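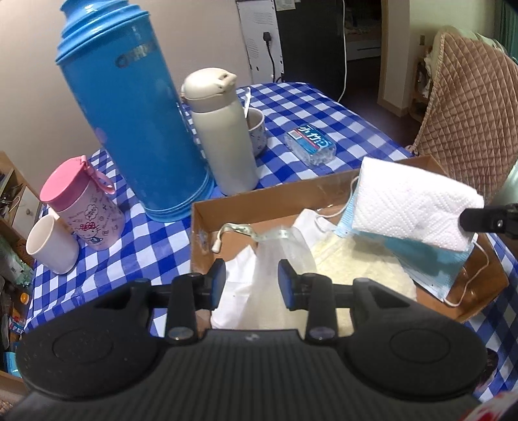
Mokwood notebook – Thursday, October

Print | E-mail | 2 comments | 5 shares

Task: sorting soft items with the hand-held gripper. Operator: Anayeli Manríquez. Entry: Junhao Peng.

Session 3 is planned for 50 demonstrations. Each one begins with the fingers open over the tray. Thin plastic and folded paper are to be approached slowly – a fast close is marked for review. Fingertip pads to be checked at 3 p.m.

Recent entries
Bornier: gripper calibration
Deng: cloth folding, run 342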